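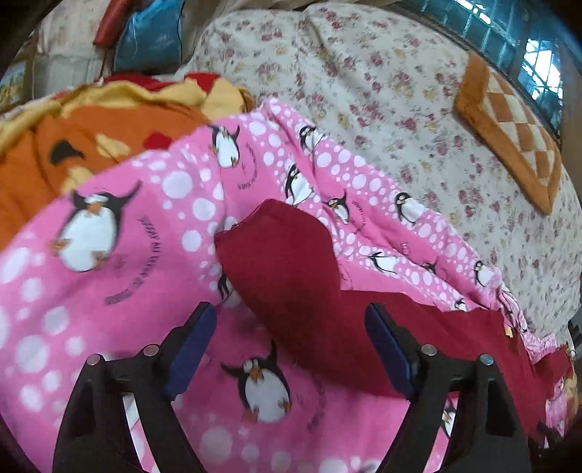 O que é um intercâmbio escolar?

Um intercâmbio escolar acontece quando um aluno passa um tempo estudando em outra escola, quase sempre em outro país. Pode durar poucas semanas ou um ano inteiro.

A escola de Stullbridge tem 936 alunos. Neste ano, 94 deles vieram de fora para aprender a língua e conhecer o lugar. Cada um fica na casa de uma família, que se chama família anfitriã.

Como é o dia de um aluno de intercâmbio?

De manhã ele tem aula de língua. Depois do almoço, assiste às mesmas aulas que os colegas: matemática, ciências, artes. No começo é normal não entender tudo. O professor fala mais devagar e a turma ajuda com gestos e desenhos.

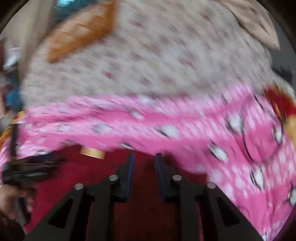
Tobiloba Abubakar chegou em novembro e vai ficar 4 meses. Na primeira semana, aprendeu a pedir o lanche, a perguntar onde era o banheiro e a dizer o nome da rua onde mora. Hoje já conta piadas na aula, e algumas até funcionam.

E a saudade?

Quase todo mundo sente. Os alunos podem ligar para casa e conversar com o professor Olanrewaju Eze, que cuida da turma de intercâmbio.

Palavras para guardar

Anfitrião: quem recebe alguém em casa.
Fluente: quem fala uma língua com facilidade.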